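4.2 Door opening in simulation

Opening an interior door is a routine household chore, and it remains one of the harder ones in our set. 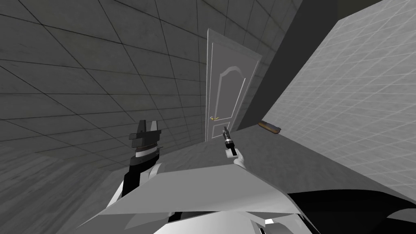

Figure 3. Simulated room for the door task, seen from above the robot's torso. The door is closed and has a lever handle on its left side.

We ran 500 episodes, varying the starting pose of the robot in each. The policy opened the door fully in 116 of them. Most failures came at the handle — the fingers slipped before the latch cleared. In 36 episodes the robot opened the door but struck it with its elbow while passing through. Kubíček's controller, tested on the same starting poses, was slower and failed in similar ways. We don't consider either method ready for use in a home.

Contact: Žofie Kolář, Drelness project
Back to top | 10 shares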